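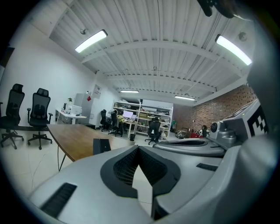
Pale floors show everything, so they get swept first in my place.

Looking after a wooden table (and the floor it stands on)

I love a big wooden table. Ours came out of a closed-down office in Dunmont, it seats 8 if everyone keeps their elbows in, and it gets used for everything from sewing to Sunday lunch. Wood is so forgiving once you know a few tricks! Most of these I picked up from my neighbour Jennylyn Dagdag, and the rest I learned by making a mess of it first.

Everyday wiping

A soft cotton cloth, wrung out until it hardly feels damp, is all you need most days. Go along the grain, then follow straight away with a dry cloth. Old T-shirts are brilliant for this – cut off the seams and the hem first, as the stitching can leave fine scratches in a soft finish. I keep a stack of them in the drawer and throw them in with the towels when they're grubby.

Leave the spray polish alone if you can. The silicone sort builds up over the months and goes smeary, and it's a real pain if you ever want to refinish. If you've already got a build-up, a drop of washing-up liquid in a bowl of warm water will shift a good deal of it. You may need two goes.

White rings

Those cloudy rings from mugs are moisture caught in the finish, and very often they'll come out. Let the table dry for a day before you try anything. Then lay a clean tea towel over the mark and press with a warm iron (no steam!) for a few seconds at a time, lifting it to check. I got a dreadful one out of my mum's sideboard this way and I was so pleased I rang her at work.

If the ring is still there, a dab of plain mayonnaise left on for an hour sometimes does it. Sounds daft, smells like a sandwich, but the oil creeps in and the mark fades. Dark rings are another matter. They've gone down into the wood itself and usually mean sanding.

Finding dull patches

Wait until the light comes in low, late afternoon is best, then crouch so your eye is nearly level with the top and look towards the window.
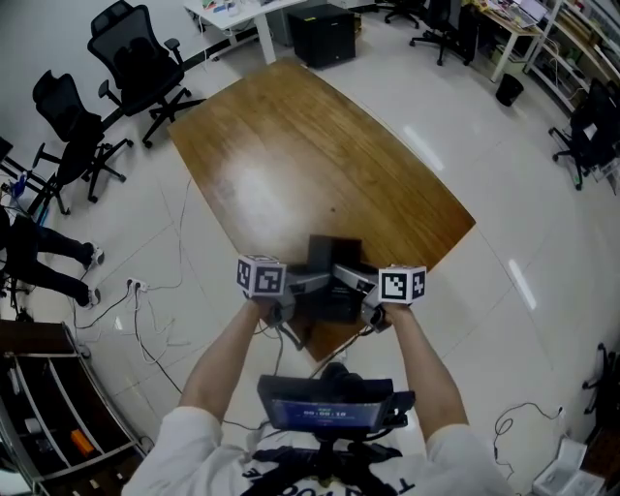
Once you've spotted a worn bit, put a tiny dot of masking tape beside it, because you will lose it again the minute you stand up. For an oiled table, rub in a teaspoon of oil, leave it 33 minutes or so while you have a cuppa, and buff off every last trace. Oil left sitting goes tacky and collects crumbs. Lay the oily rags flat outside to dry before binning them, please, as a scrunched-up rag can heat up by itself and catch fire.

For a varnished table oil won't soak in, so try a thin coat of paste wax. I use the Wadetti one in the small tin, which lasts me ages. Use less than you think!

Tiles and grout

Sweep before you mop, always, and then sweep again if you've got pets. Bicarbonate of soda mixed to a paste with water is my favourite for grubby grout. Spread it on, leave it ten minutes, scrub with an old toothbrush and rinse well. Keep vinegar away from limestone, marble or travertine. It eats into the surface and there's no wiping that off.

Change the mop water more often than seems sensible. Grey water dries to a grey film, and then you'll think the tiles are worn out when they only want a rinse.

Chairs that leave trails

If your chairs are on wheels, turn them upside down every couple of months and pull the hair and fluff off the axles. Nail scissors or a seam ripper make short work of it. Most castors simply tug out of the base, and a wipe with a damp cloth stops them printing grey lines all over the floor. For chairs with ordinary legs, stick-on felt pads are lovely, but clean the feet with surgical spirit first or they'll be off within the week. The hardware shop in Nosville sells big sheets of felt you cut yourself, far cheaper than the ready-made circles.

Next time: getting candle wax out of a tablecloth, and what I do with the dregs of a tin of Dela Peña beeswax.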